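Separating Grasp Proposal from Grasp Selection: Notes on the Derklow Planner

Posted in October by Abla Fakhoury

Filed under: planning, perception, tooling

Over the past month I have rewritten the part of our bin picking software that decides which block to take first. The previous version, which we called Jirnel, produced a grasp and scored it in the same function. It was quick to write and very hard to debug. When a pick failed, the log recorded the chosen grasp and its score, and it kept no record of the grasps that had been passed over.

The new planner, Derklow, divides the work into two stages. The first stage receives a segmented depth map and proposes up to 300 candidate grasps for the whole bin. The second stage removes any candidate for which a finger would collide with a wall or a neighboring block, and ranks the remainder. Both lists are written to disk before the arm is permitted to move.

Most of the effort went into the collision check. Long blocks lying side by side at nearly the same angle are a difficult case for the segmentation, which tends to merge them into a single wide object. The proposal stage then places a grasp across both, and the required opening is wider than the gripper allows. Derklow now compares the width of each segment against the known block sizes and splits it along the color boundary where one is present.
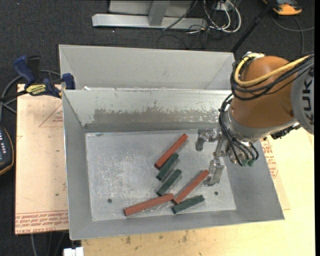 Red and green blocks in the front bin, with the gripper open above the floor.

Walls remain a separate concern. Our bin model had assumed straight vertical sides, and the real sides flare outward. The planner was therefore rejecting sound grasps near the edge of the floor. I replaced the box model with a simple mesh measured from the bin itself, and the number of rejected candidates fell sharply. Worn patches on the metal still return noisy depth values, and I have masked the walls out of the segmentation for the present.

On a set of 400 recorded bin layouts, the first-ranked grasp was free of collision in 91 percent of cases. This figure concerns the plan alone and should not be read as a pick rate. Physical trials will be reported separately.

Two matters are still open. The replay viewer, Qudah, reads only the old log format - a converter is written but has not been reviewed. The planning step also takes 6 seconds on a crowded bin, and most of that time is spent loading the mesh again for every call. I intend to correct the second item first.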